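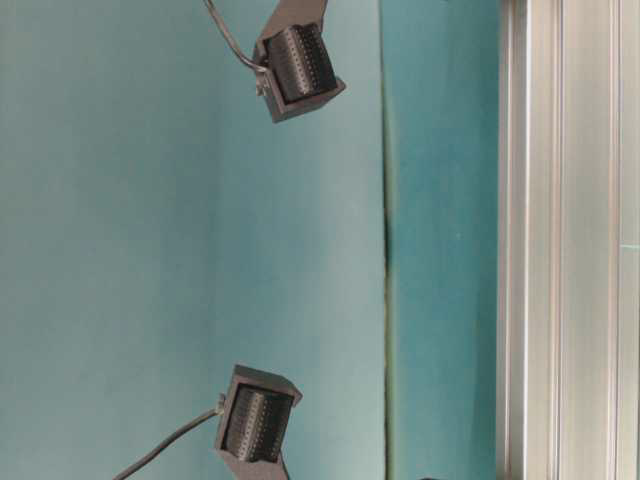 Storcombe Paper Crafts Guild
Minutes of the May meeting, Wednesday, 7:00 p.m.

Minutes of the April meeting were accepted with one correction: the cardstock weight in item 3 should read 80 lb, not 65 lb.

1. Die storage
Metal dies will be kept on magnetic sheets, sorted by shape and then by size. Sets are to be returned complete. The scalloped oval set is missing its second smallest die. Members who used it in April are asked to check their bags.

2. Supplies
Stock on hand: 200 A2 card bases, white, scored. Envelopes on hand: 37. Order approved for 800 envelopes from Grakgate, gummed flap, plain. The Plelia dye inks were tested on smooth and textured stock. Coverage was even on smooth stock. Two of the darker colors bled when a water brush was used over them. The pads will be labeled accordingly.

3. Heat embossing
Members asked for a set procedure. Agreed: anti-static powder first, stamp, cover, tap off, then heat from the back of the panel. No more than 2 heat tools on one power strip.

4. Card exchange
Theme is one-layer cards, any fold, finished size A2. No glitter. Cards go in the Msimang box by the door before the start of the June meeting. Late cards will be held for the fall exchange.

5. Die-cutting machine
The lower cutting plate is warped. Motion to replace both plates carried. The old plates will be kept for use with thin dies only.

6. Other business
A request for a beginner session on scoring and box folds was held over to June.

Meeting closed at 8:25 p.m.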